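Brendale 528 Drying Cabinet

Item no. 528
Sold and serviced by Levchenko

Overview

The Brendale 528 is an upright drying cabinet for work clothes, rain gear, gloves and boots. It stands on the floor, plugs into a regular grounded wall outlet and does not need a vent to the outside. It is sold to workshops, kennels, schools, ski clubs and farm shops, and to a fair number of households with a mudroom.

Clothes hang from a fixed rail under the top panel. Warm air comes in low at the back, moves up through the clothes and passes over a condenser in the roof. Water collects in a tank behind the lower front panel. The tank can be emptied by hand, or the cabinet can be connected to a floor drain with the hose kit (sold separately).

The 528 replaces the older 520. The outer dimensions are the same, so it will fit in the same space, but the boot rack and the door gasket are different parts and do not swap between the two models. Check the plate inside the door before you order spares.

What it holds

There are 12 hangers on the rail, and they stay on the rail when you take a coat off them. Heavy coats should go on every other hanger. The boot rack holds four pairs, toes down, on angled pegs. Below the rack there is a wire shelf for hats, knee pads, dog blankets and anything else that will not hang.

Gloves go on the inside of the door. The glove pegs are hollow and carry warm air into the fingers. If you are not using them, push in the rubber caps that come taped to the manual. Leaving them open does no harm but it takes air away from the rail.

Programs

Daily: for damp jackets and overalls. Stops by itself when the air leaving the cabinet is dry.

Heavy: for soaked rain gear and lined boots. Runs warmer and longer than Daily, then cools down with the fan only.

Gentle: low heat. Use this for waxed cotton, leather, wool and anything with reflective tape. Read the care tag first.

Timer: from 10 minutes upward, fan only or with heat.

The start button has to be held down for a moment. This was changed after customers told us that sleeves and elbows kept setting the old one going. Opening the door pauses the program and closing it again picks up where it left off. The child lock is switched on and off by holding the two outer buttons together.

Noise

The fan can be heard in the same room and you can talk over it. With the door of the room closed most people will not notice it. The condenser pump makes a short gurgle when it moves water to the tank. If the gurgle turns into a steady rattle, the cabinet is probably not level. Adjust the front feet first.

Placement and installation

Set the cabinet on a hard, level floor. It can stand directly against the wall at the back. Leave a hand's width of space on the sides and do not put boxes on the roof, where the warm side of the condenser needs air. The room should be heated in winter. An unheated garage is fine in mild weather, but water left in the tank can freeze and crack it, and the warranty does not cover that.

The door is hung on the right at the factory. It can be moved to the left with a Phillips screwdriver and a second person to hold the door. Page four of the manual shows the order of the screws. The wall bracket in the hardware bag must be used in schools and anywhere children have access.

Two people can carry the cabinet up a flight of stairs with the shelf and rack taken out. Keep it upright. If it has been laid down in a van, let it stand overnight before you switch it on.

Care

Empty the tank when the light comes on. The cabinet will not start with a full tank.

Rinse the lint screen every week in daily use. It slides out at the bottom left — no tools. Let it dry before you put it back.

Wipe the door gasket with a damp cloth. Do not use solvent or silicone spray on it.

Mud should be knocked off boots before they go on the rack. Dried clay falls through to the lint screen and cuts the airflow by more than you would expect.

Do not dry clothes that have oil, paint thinner or gasoline on them. Wash them first, and wash them again if you can still smell it.

Accessories and spare parts

Drain hose kit with clamp
Extra boot rack (takes the place of the wire shelf)
Lint screen, pack of two
Glove pegs, short, for children's sizes
Door gasket, 528 only
Wandix shelf liner, cut to fit

Finish

White or light gray enamel outside, bare stainless steel inside. The gray is closer to the color of a school locker than to the darker gray of the 520. Touch-up paint is available in both colors. Small scuffs on the base plate are common after transport and are not treated as damage.

Customer comments

"We have two in the stable office. The Gentle setting takes all night with wool blankets, so we start it when we lock up. No complaints except that the tank handle is thin." — Tuulikki Huttunen

"Good cabinet. Would like a longer power cord." — Urho Kallio

"Bought for a kindergarten. The short glove pegs should be in the box and not an extra. Snowsuits come out dry after the nap hour if we don't pack them in too tight." — Csenge Gulyás

Warranty

Four years on the fan, heater and pump. Two years on everything else except the lint screen and gasket, which wear with use. Keep the receipt. Levchenko repairs the 528 on site in the Stosham area and by return freight elsewhere. Orders placed in August may take longer, as the paint shop is closed for part of that month.

Page updated 29/11/2023

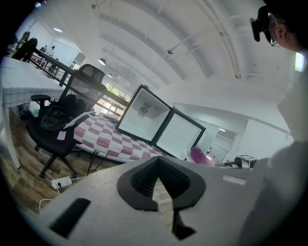
WORKSHOP & UTILITY / Drying Cabinets

For orders of more than one cabinet, write to Žydrūnas Paju in sales. For spare parts and repairs, write to Marjatta Jääskeläinen and include the serial number from the plate inside the door.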